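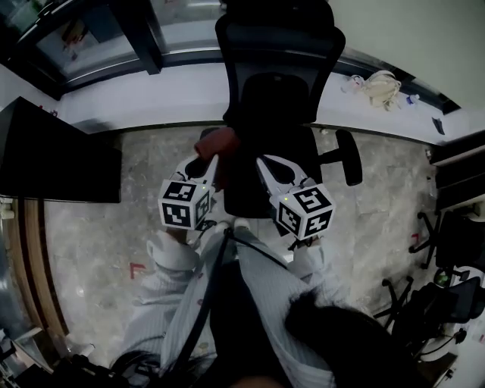

A handheld gripper with a reddish-brown cloth at the seat of an office chair. Picture: Retance

Retance publishes first findings on household chores and machines

Hamel, August 2024

Retance has published the first findings of its study into whether machines can take on ordinary chores in homes and small workplaces. The work began in April with the support of Komonwood and Esar.

The study covers 12 tasks, among them folding towels, clearing a desk and picking up a cloth left on a chair. People carry out each task with a handheld gripper, and the recordings are used to train a robot arm, which then attempts the same task 60 times.

Only three of the tasks were completed reliably enough to be considered for use outside the laboratory. Soft items remain the main difficulty, as a cloth seldom lies the same way twice.

"A machine that can pick up a cloth in one room may fail in the next," said Maëlys Bodin, head of research at Retance. "We would not advise any household to expect a general helper yet."

Trials in working shops will follow at two sites run by Komonwood. The full report is available on request from the Retance press office in Hamel.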